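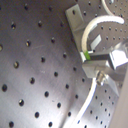 Vollus: what is new in the Dumberg chapter

2022-02-24

Hello again to all readers of the Follar newsletter. The last weeks were quiet on our page, but inside the project we worked a lot, and I would like to tell you where the game stands now.

The biggest piece is the dialogue system. Until this winter, every talk with a villager in Vollus was one long text file, and if we changed a line in the first chapter, we had to search for all the places where somebody remembers it later. Now each answer of the player is saved as a small note, and the villagers read these notes before they speak. If you were rude to the miller in the morning, his sister at the harbour may already know it in the evening. Dumberg is the first town which uses the new system completely. It has 210 lines that can change depending on what you did before, and we are still writing more for the winter market.

We also looked again at the save points. Many of you wrote after the autumn demo that the way between the lower gate and the lighthouse was too long without one, and you were right. There is now a bench behind the chapel where you can rest and save. The fog on this road stays — we like it too much — but the lantern burns longer than before.
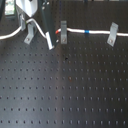
Grey metal with rows of small holes, and a white cable.

Lo, the small fox who follows you from the second chapter, has learned to wait. You can tell her to stay at a door, and she will sit there until you whistle. This sounds simple, but she used to fall through bridges, and one time she walked into the sea and did not come back before the end of the chapter. The bridges are repaired. The sea we are still checking.

The translation goes forward too. The German and Spanish texts are finished for the first two chapters, and the Polish text is in its second reading. If you find a strange sentence in the English version, please send it to us with the name of the place where you saw it. English is not the first language of anybody in the team, so we are thankful for every letter.

The next demo is planned for June. It will hold the whole Dumberg chapter and will run for 30 days, and then we close it to work on the comments. There are 600 keys for readers of this newsletter. To ask for one, answer this mail with the word "lantern" in the subject line and tell us if you play on Windows or Linux. Saves from the autumn demo will not work with the new version, so please start a new game.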